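How Does a Robot Arm Know Where to Go?

Hi, I'm Kirsty Hebden, and I write the programs that tell robot arms what to do. When I visit schools, somebody always asks if the robot is thinking. Well... sort of! It's following a program called Clemo, and Clemo spends its whole day answering little questions. Where is my hand? Where is the thing I want? What's in the way?

We try out our programs in a pretend room inside the computer first, a lot like a video game. If the arm bonks into a box in there, no one has to buy a new box.

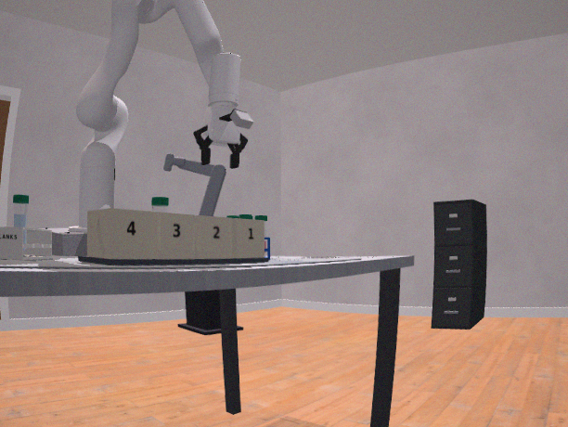

Page last changed: Tuesday, September 8, 2020

Let's say the arm wants one of the bottles with the green caps. Look how they're hiding behind the long box with the numbers on it! You can probably guess there's a whole bottle under each cap, but a program can't guess unless we teach it to. That part of the job is called perception, a fancy word for working out what's out there.

Next comes planning. Stretch out your arm and touch your nose. Easy, right? But your elbow could go high, or low, or way out to the side, and you'd still get there. Clemo has the same choice. It tries 200 different paths in its head (okay, in its memory) and throws out every one that hits something. One time it threw out all 200 and the arm just sat there. My friend Bayu Hidayat found the problem - I had typed the table in 65 centimeters too high!
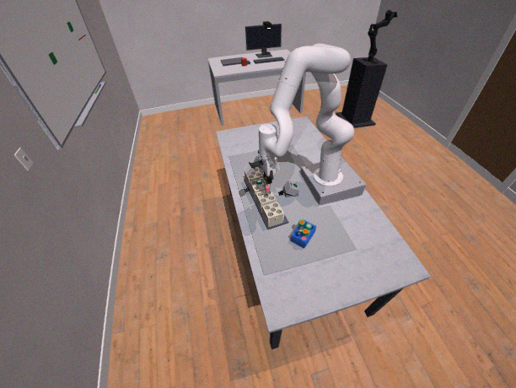
Once a path is picked, we get to my favorite bit, which is control. Control means checking and fixing, over and over, super fast. Clemo checks every joint 140 times a second. Is the elbow a bit behind? Push a little more. Too far? Ease off. You do this too when you carry a full glass of milk across the kitchen.

Want to try it? You need 2 people and a cup. One of you is the robot, with eyes shut. The other is the program and can only say "left," "right," "forward," "back," "up," "down" and "grab." Bayu and I played it in April and I knocked the cup over on my very first go.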